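The Slow Road to Otstead

I've wanted to ride the old post road from Casness to Otstead ever since my uncle told me he did it on a three-speed with a bag of boiled eggs tied to the handlebars. He was nineteen. I'm a good deal older, I had gears, and I still walked most of the second hill.

The road opened in 1848, when the mail went by cart and the carter slept over in Guvberg whether he liked it or not. There's a newer highway now that does the whole trip in under an hour, which suits me fine, as it takes nearly all the cars with it. I saw a milk truck, two tractors and a woman on a horse who asked if I was lost. (I was, a little.)

Guvberg is where you should eat. Ainhoa Figueroa runs the bakery across from the church, and she sells a flat onion bread that I'd happily ride back for tomorrow. I bought two and meant to save one. She also fills water bottles without being asked, and she told me to forget the shortcut on my map, because the bridge washed out in December and the farmer is tired of pulling cyclists out of his creek.

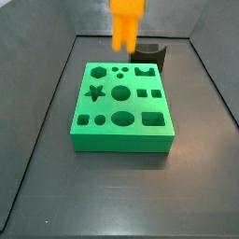
Can you ride it on a regular road bike? Most of it, yes, but the stretch after Guvberg is loose gravel, and you'll be much happier on wider tires.

I had the wider tires and I was still glad when it ended! The gravel climbs through beech woods for what feels like all afternoon, then drops you at a stone marker that says 606 meters. Crescencio Aguirre, who fixes bikes out of his garage in Casness, swears the true height is 494 and that the carters bragged it up to get better pay. He got quite worked up about it while he was truing my back wheel. I have no idea who's right. My legs vote for 606.

From the marker it's downhill nearly all the way, and you can smell the river before you see it. I stopped twice to let my brakes cool and once for blackberries. Otstead itself is small and sleepy, with one inn, and the inn has four rooms, so call ahead. I didn't, and I got the one over the kitchen. It was warm and smelled of soup, and I slept straight through until somebody started banging pans at six.

The morning bus back to Casness takes bikes if the driver's in a good mood. Have exact change ready and take your front wheel off before he pulls up.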